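**Wernent pretraining: does texture randomization do anything, or are we decorating?**

**kurk_local**
Reading the Wernent write-up again. They claim that swapping table textures in sim gets a pick policy up to 50 percent fewer misses on the real bench. I ran their recipe on the Kurkside setup and got a policy that is very confident and wrong in a wider variety of kitchens.

**plankton4**
How many textures? Under four and it just memorizes them.

**kurk_local**
Two. Don't look at me like that, rendering isn't free.

**plankton4**
So you randomized a coin flip.

**mossgate**
I'd go the other way. Annamalai kept one table and moved the lights and the camera, and their transfer numbers held up fine. Texture is the part everyone does because it makes nice slides.

**plankton4**
Annamalai also tested on one real table, so of course one table was enough. Vullier's ablation has texture ahead of lighting, and they at least changed rooms.

**mossgate**
Vullier changed rooms twice. I wouldn't build a religion on it.

**kurk_local**
Before the fight gets good, look at one of my renders. It's the rough plank table, with the cucumber task. The policy keeps putting its grasp point on the wood. My theory is that the knots and grooves are too loud next to a plain white plate.

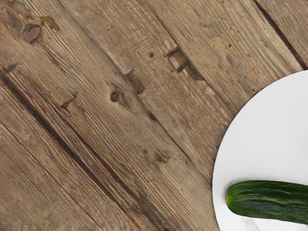 ## Replies after the render

**mossgate**
The cucumber runs out of view on the right and most of your pixels are lumber. I'd fix the camera sampling before blaming knots.

**plankton4**
Hate to say it, but agreed on the camera. I still want more textures — smooth ones too, so "busy" stops meaning anything to it.

**kurk_local**
Fine. Camera first, then textures, one change per run. Back when the queue lets me in, so possibly March.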